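一锅老面的脾气

我养老面养到现在，家里人已经不太问我冰箱第二层那个罐子里是什么了。刚开始那阵子他们还会拧开盖子闻一闻，然后皱着眉头放回去，问我是不是坏了。没坏，老面就是那个味儿，有点酸，有点酒气，冬天闻着像放久了的苹果，夏天就冲得多，像谁家醋坛子没盖严。

我这人做事情没什么长性，学过吉他，学过游泳，都是三个月热度。偏偏这罐面糊跟了我这么久，连我自己都觉得奇怪！有一回出门半个月，回来第一件事是先去看它，行李箱还横在门口呢。它当时上面浮了一层灰黄的水，底下的面糊稀得能流动，我心想完了。倒掉水，留一勺，喂新面粉和温水，放在灶台边上。第一天没动静，第二天冒了几个小泡，到第三天早上，它顶着盖子出来了，罐子外面淌了一圈。我站在厨房里高兴得不得了，比收到奖金还高兴（虽然奖金也好久没收到过了）。

从前我外婆家的面肥是一块干疙瘩，用笼布包着，搁在面缸里。要蒸馒头的前一晚，掰一块下来用温水泡开，和进面里，盖上棉被捂着。我小时候最爱干的事就是半夜偷偷去掀那床棉被，看面长到哪儿了，掀一次挨骂一次。外婆说面也怕冷，你一掀它就不肯长了。我那时候信以为真，后来自己做面才明白，她说得一点儿没错，冷风灌进去，真能慢上好一阵。

外婆从来不称东西。水加多少，她用手背试；碱放多少，她把面团揪一小块放在灶膛边烤熟，掰开来看颜色、闻味道。黄了就是碱大了，再放着醒一醒；酸了就再揉点碱进去。我妈学了一半，会看颜色，不会听声音。外婆是会听的，她把揉好的面拍一拍，声音空空的像拍西瓜，就说行了。我到现在也拍，拍完也不知道自己听出了什么，就图个心安。

我自己是老老实实用秤的。1000克面粉，200克老面，水看天气，冬天多一点点，梅雨天少一点点。这个方子蒸出来的馒头够我们家吃好几天，吃不完的切片冻起来，早上用平底锅烘到两面金黄，抹腐乳，或者夹一个煎蛋。要是过年，我就翻一倍，2000克面粉倒进最大的那只盆里，揉到后面胳膊都抬不起来，得换着手来。这种时候我特别佩服外婆，她那个年纪，揉的比我多得多，揉完还能去喂鸡。

说到过年，十二月是我一年里做面食最多的时候。天冷，面发得慢，可是慢有慢的好，味道足。我习惯晚上和好，放在没开暖气的小屋里，第二天上午再看。有时候它懒，到中午也不见长，我就把盆挪到暖气片旁边，垫一条毛巾，过一会儿去转个方向。我先生说我照顾面比照顾他上心，我说你又不会自己长大一倍。

老面这个东西最有意思的地方，是它跟着地方变。我从老家带出来的那一块，在老家的时候蒸出来的馒头有股很浓的麦香，酸味很淡。搬到南方以后，还是那一罐，面粉换了，水换了，空气也换了，半年以后味道就完全不同了，酸得爽利，发得也快，脾气急。我一开始挺难过的，觉得把外婆的东西养丢了。后来有个网上认识的朋友跟我换面种，她寄来的那一小袋干面片在她家是甜的，到我家也渐渐酸了起来，我才释然一些。它住在谁家，就像谁家的孩子。

也有人跟我讲，干酵母又快又稳，何必呢。我也用干酵母呀！包子皮我就爱用干酵母，松软、白净，掐着时间就能上锅，来客人的时候绝不敢用老面冒险。可是馒头、烙饼，还有那种厚厚的锅盔，我还是要用老面。咬下去有韧劲，嚼到后面有回甜，放到第二天也不会干得掉渣。这点差别说大不大，吃惯了就回不去了。

我试过的失败也很多，随便讲几个。有一次用刚烧开没晾多久的水去喂，把一罐面种差不多烫死了，幸好冰箱里还冻着一小块备份。有一次贪方便用了带香味的预拌粉，整罐都是一股香草味，蒸出来的馒头配咸菜，怪得没法形容。还有一次是碱没化开，馒头上一块一块的黄斑，像得了什么皮肤病，我家孩子给它们起名叫豹子馒头，还问我下次能不能再做。碱一定要先用一点水化开再揉，这是我那天以后记得最牢的一件事。

蒸也有讲究。我用过铝锅、不锈钢锅，还有一口婆婆传下来的竹蒸笼，最后还是竹的最好用，水汽会被竹子吃掉一些，不会滴下来把馒头顶烫出一个个小坑。没有竹蒸笼的话，锅盖包一块布，也能凑合。关火以后别急着掀盖，等上几分钟，让它慢慢缓过来。我性子急，为了这几分钟不知道塌过多少锅，后来干脆关了火就去阳台收衣服，收完回来刚好。

锅盔是我后来才学的，没人教，全靠馋。小时候赶集，集口有个摊子，一口大铁锅架在炭火上，饼有脸盆那么大，切开来一层一层，外面焦黄，里面还冒热气。我爸每次买一角，用纸托着，我们俩边走边掰，走到家就只剩纸了。我现在用家里的平底铸铁锅来烙，小火，盖着盖子，一面烙好翻一面，厚的地方总怕不熟，就立起来让边上也滚一圈。面要和得很硬，硬到你怀疑是不是水加少了，那就对了。里面撒椒盐和一点点茴香粉，别的什么都不要放。

前一阵子我把面种分了一些给楼下的邻居，装在一个洗干净的果酱瓶里，千叮咛万嘱咐要留口子，别拧死。过了几天她在电梯里跟我说，蒸出来了，就是硬，她婆婆说可以拿去砸核桃。我让她多醒一次，整好形以后别急着上锅，拿在手里觉得轻飘飘的再蒸。下一回她给我送上来四个，用保鲜袋装着，还是热的，个个开了一点花。我站在门口就吃掉一个，什么都没配。
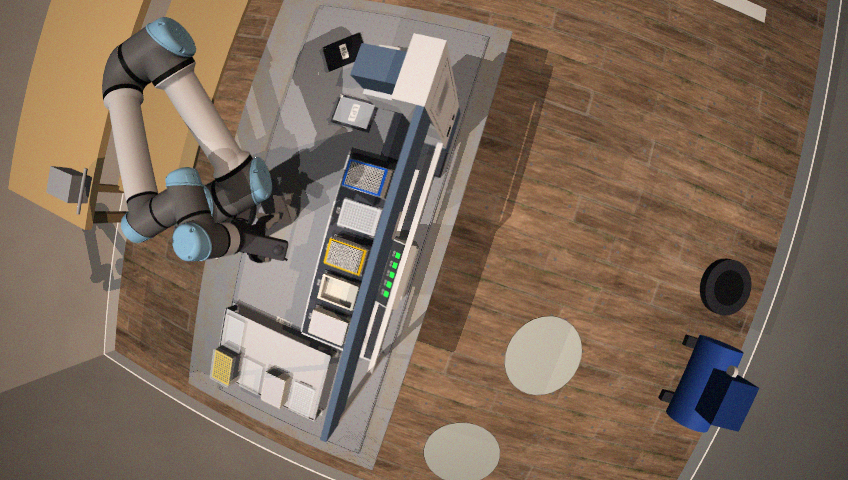 附：我平时怎么喂

冷藏的话，一周喂一次就够。舀掉一半，剩下的加等量的面粉和水，搅匀，在外面放到开始冒泡再放回去。舀掉的那一半别扔，加个鸡蛋、一把葱花、一点盐，摊成薄饼，当早饭很好。

要出远门，就把它抹在烘焙纸上晾干，掰碎了装袋，放在干燥的地方。回来以后用温水泡软，加面粉，耐着性子喂几天。头一两次闻着不对劲也别慌，要是长了粉红色或者黑色的霉，就整罐倒掉，罐子烫过再用。

面粉我一般用普通的中筋粉，偶尔掺一勺全麦，掺了全麦它特别来劲，看着罐壁上的泡泡一层一层往上爬，我能站在那儿看好久。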